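Sorting and Shelving Assistant (part time), Drurkora, Gilham

19 hours a week, spread over mornings, term time and holidays alike
Starts as soon as we find the right person
Closing date for applications: 20/10/2023

Hello! I run Drurkora, the craft and play lending store in Gilham, and I'm looking for someone to come and help me keep it in order. If you are the sort of person who rearranges the cutlery drawer at your sister's house and then has to own up to it, please keep reading.

For anyone who hasn't come across us, we lend things out. Families, childminders, playgroups and a couple of very keen knitting circles pay a small yearly fee and borrow what they need: beads, stamps, wooden blocks, printing kits, dressing-up bits, sewing tins, puzzles, modelling tools, all sorts. It goes out in small bins and it comes back in small bins, and somewhere between the two it needs to be checked, wiped, topped up and put back where the next person can find it. We have 228 members and they are lovely, but they do bring back a jigsaw with half a set of dominoes in it (every week, I promise you).

We've got 4,000 items on the books at the moment. In July we did 734 loans, our busiest month ever, and I spent a fair bit of it sitting on the floor at nine in the evening matching lids. That was when I decided I needed another pair of hands.

So what's the job? Mostly it's the returns. A bin comes in, you tip it out on the sorting table, you check it against its card, you put aside anything broken or missing, and you get it ready to go out again. Then you shelve it. You'd also help me make up new kits, write labels, and once in a while tackle one of the corners that has been bothering me for ages. The button drawers are one of those. I'll say no more about the button drawers until you've signed something.

You won't be on the front desk much, unless you'd like to be. Some people love the chatting and some people would much prefer a quiet morning with a box of felt shapes, and either is fine by me. You'd need to be able to say a friendly hello and point somebody towards the puzzles, that's all. 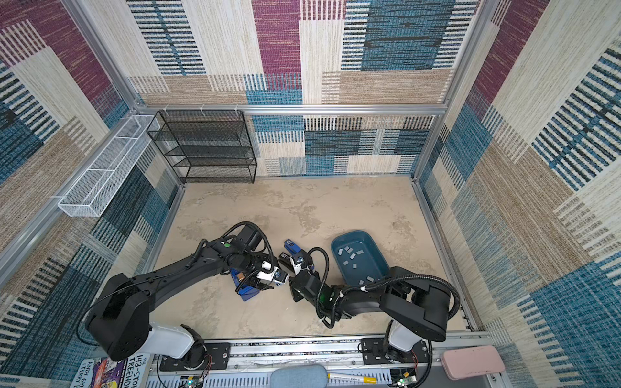 I'm slowly moving us over to open storage and I'd love someone who gets excited about that sort of thing. Our old cupboards had doors, the doors hid everything, and members kept asking for kits that were sitting a foot from their noses. Wire mesh is so much better! You can see what's in it from across the room and the dust doesn't settle in the same way. The black unit in the back corner has four open tiers and you'd be the one deciding what goes on each of them, so if you've got strong feelings about heavy things at the bottom, bring them along. The long white basket on the wall beside it is split into three by its partitions, and I'd like one compartment for kits to check, one for kits to mend and one for kits ready to go. I've kept the bins small, like the little blue one, partly for the sake of small hands and partly for the sake of my back. And yes, the carpet patchwork on the walls is staying. I'm very fond of all that burgundy and teal and I'm not open to offers.

Back to the work. A normal morning goes something like this. You let yourself in, put the kettle on (tea and coffee are on the house, biscuits are a matter of luck) and have a look at what came in the evening before. The returns are logged on Swai, our loans system, which takes ten minutes to learn and needs no computer skills beyond typing and clicking. You work through the bins in whatever order you like. I tend to do the messy ones first, paint and clay and anything with glitter, and leave puzzles for when I've woken up properly. At eleven we stop for a cuppa and talk through anything odd. After that it's shelving and labels, and you're away by lunch.

Some of the bins are the newer Plisten ones, with the clip lids, and some are a mixture I've picked up over the years, so nothing stacks quite as neatly as you'd hope. You'll get used to which ones nest together. I've been meaning to draw up a proper chart for ages and if you're the kind of person who would enjoy making it, it's yours.

What I'm looking for

You'll need a good eye for what belongs with what. I can teach the cards and the computer in a morning, but I can't really teach someone to notice that a bead tin feels light. You'll need to be patient with fiddly things and happy to do the same job several times over without getting slapdash on the last one. Some of the lifting is on the heavy side (the wooden blocks, mainly) and there's bending and reaching too, but we have a trolley and a step, and if you need the work arranged differently please tell me and we'll sort it out together.

You don't need any qualifications. Experience in a library, a nursery, a stockroom or a charity shop would be handy, and so would having raised children or lived with a collector. If you can sew on a button or glue a wheel back on straight, I'll be thrilled, but it isn't a condition.

You do need to be reliable about mornings. Members start turning up at ten and they expect their kits to be ready on the pick-up shelf, and quite right too.

What you get

Pay is by the hour and goes up after your first three months. I'll give you the rate when you get in touch, along with the full terms. Holiday is paid, there's a pension, and you get a free membership, so you can borrow anything in the place whenever you like. We close for two weeks over Christmas. You'll have a locker, an apron and your own pair of decent scissors that no one else is allowed to touch.

The store is a short walk from the Gilham bus stops. There's a bike rail outside and a bit of parking at the back, although it gets tight on pick-up mornings. Everything is on the ground floor, toilet included.

How to apply

Please don't send me a glossy CV. A page or so in your own words is plenty. Tell me a bit about yourself, which mornings you can do, and describe something you've sorted out that you were pleased with. It could be a shed, a spice rack, a filing cabinet, your gran's photographs, anything at all. I read every one myself and I do write back, even if it takes me a few days.

You can drop your letter through the door or hand it in at the desk when we're open. Mark it "Sorting" so it doesn't end up in with the renewals. If you'd like to come and have a nose round before you decide, do! Any time before ten is best, when it's quiet and I can show you the shelves and let you have a go at a returns bin.

I'll be asking a few people in for a chat the week after the closing date. It'll be half an hour or so, including a short go at checking a kit against its card, and wear something you don't mind getting a bit of chalk on. If you've applied before and it didn't come off, you're very welcome to try again. The last job was all desk work and this one is a different kettle of fish.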